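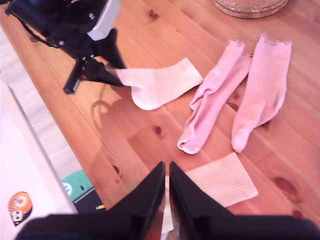
Newsroom > Press Releases > Software

Last updated: June 2025

Abreu Releases Dinthorpe 2, Planning and Perception Software for Handling Soft Goods

MEVVILLE - Abreu, a developer of control software for robotic arms, announced today the general release of Dinthorpe 2, the second major version of its planning and perception package for cloth and other items that do not hold their shape. The release is available immediately to existing license holders and will be offered to new customers before the end of June.

Dinthorpe 2 is intended for teams that already operate one or two arms and wish to use them on garments, towels, socks and similar goods. The software accepts images from standard color cameras, estimates where the edges and openings of each item lie, and produces a motion plan for the arm controller. It does not require a model of the item to be supplied in advance.

The first version of Dinthorpe treated each item on the work surface as a flat outline. This was adequate for washcloths and napkins laid out singly, but it performed poorly where an item was bunched, folded over on itself or resting against another. Version 2 replaces the outline with a surface estimate that is revised after every contact. When a gripper closes on fabric, the planner compares the new view with the expected one and, where the two disagree, discards the remaining steps and plans again from the current state.

"Our customers were spending their time arranging the work so that the software could understand it," said Benvinda Calado, director of software at Abreu. "We wanted to move that effort back into the planner. A sock is a small item, but it has an inside, an outside, an opening and a heel, and it can lie on a table in any number of ways. If the planner handles socks well, we have found that larger items follow with modest tuning."

Socks were accordingly chosen as the principal test item for the release. The validation set consists of 1,000 recorded trials carried out on a household tabletop with visible wood grain, with ordinary kitchen and pantry goods left standing nearby. Plain, ribbed and ruffle-cuffed socks were included, among them pale colors that differ only slightly in tone from one another.
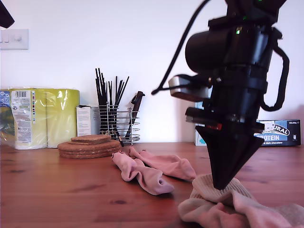
Grasp selection received the greatest share of engineering work. The planner now ranks candidate grasps by how much of the item each one is expected to leave under control, and it gives preference to cuffs and other finished edges where these can be located. If no edge can be found with sufficient confidence, the software proposes a grasp on the nearest raised fold and marks the result as provisional, so that the next view is used to search for the opening again.

The perception component has also been revised to deal with strong wood grain, knots and shadows cast by the arm itself. In the previous version, these were a frequent source of false edges. Dinthorpe 2 uses the known position of the arm to predict where its shadow should fall and lowers the weight given to edges in that area.

Other changes in this release include the following:

Two-arm scheduling. Plans for both arms are now computed together, with a shared clearance zone between the grippers. Either arm may be paused without canceling the plan for the other.

Trial review. Recorded runs can be opened in a viewer that displays the camera image, the surface estimate and the planned motion on one timeline. Reviewers may label a failed grasp and return it to the tuning queue.

Cable limits. Operators can enter the slack available in external cables, and the planner will reject arm rotations that exceed it.

Configuration. The number of settings required for a first installation has been reduced from 33 to 8. The remaining settings keep their default values unless changed.

Abreu conducted early access testing with Prendham, an integrator that prepares automated work cells for laundries and textile sorting sites. Prendham's engineers received weekly builds and reported defects directly to the planning team. Several of their requests, including the cable limits and the ability to pause a single arm, are part of the released version.

Certain limitations remain. Dinthorpe 2 does not pair socks by pattern, and it is not recommended for sheer fabrics or for items larger than the reach of the arms. Wet goods have not been tested. Customers upgrading from the first version will need to repeat camera calibration, as the earlier calibration files cannot be converted.

Existing license holders may download the release from their account page at no added charge. Support for the first version will continue for two years - limited to security and stability corrections. Training sessions for operators will be held at the Abreu office in Mevville, and dates will be sent to customers directly.

About Abreu

Abreu develops planning, perception and review software for robotic arms used in light handling work. The company is based in Mevville.

Comments (3)

tessellate_k
Does the two-arm scheduling work if the arms are different models? We have a mismatched pair and v1 refused to load the second one.

Oduya R.
Glad to see the shadow fix. We ended up covering our bench in gray felt to get around that.

millrace
Recalibrating every camera is going to cost us a day, please put that higher up in the release notes. The shorter setup is welcome though.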